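Notebook, Sadetti bench, December: the Zesirine descaler again

3 min read
5 comments · 2 shares

Fourth entry on this stuff and I still don't buy it. 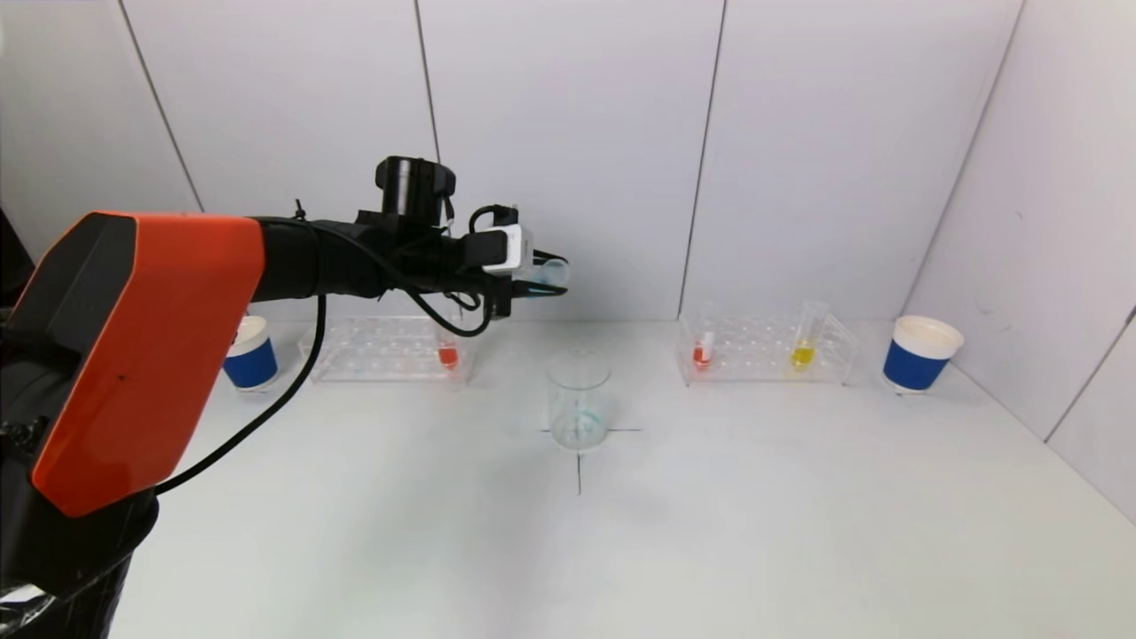 What the flyer says

Firkel claims Zesirine clears hard water scale off glass in one soak, no scrubbing, and keeps it from coming back for 400 rinses. There is a graph with no units on one axis. There is also a line about "lab proven" with no lab named. I wrote to ask which lab and got the same flyer back as a PDF.

What I did

Same tap water as before, same scaled tubes from the old rack. Half soaked in Zesirine at the strength on the label, half in plain white vinegar. Left both lots for 2 hours with lids on. One rinse each, racked upside down overnight, looked at them against the dark card in the morning.

Vinegar lot: clean down to the last bit near the bottom, where the scale always hangs on.

Zesirine lot: same, and the same ring in the same place. If there's a difference I can't see it. Cheng says their glassware came up "like new" with it, but Cheng's water is much softer than ours and they had put theirs through the dishwasher first, so I don't know what that is supposed to show.

The cost

Zesirine works out at five times the price of vinegar per fill. The smell is better, I'll give it that. The label also says to wear gloves and I'd do so, my knuckles were sore by the afternoon. Could be the cold weather.

The 400 rinses

Haven't tested this and I doubt Firkel has either. The rinse log stands at 1,251 since we put the new counter on the tap, and scale shows up on untreated tubes well before 400. To do it right we'd need treated and untreated tubes side by side on the same tap, same drying, and somebody looking at them without knowing which is which. I knew which rack was which this morning, so take my "no difference" with that in mind.

Next

- Repeat with the labels covered.
- Try a batch in plain warm water. Should have done that the first time.
- Weigh the tubes before and after, dry, on the small balance. Eyeballing isn't good enough either way.
- Don't reorder. What's left in the bottle will do for the repeat.

Vinegar is on the shelf under the sink. Top needs screwing down tighter than it looks.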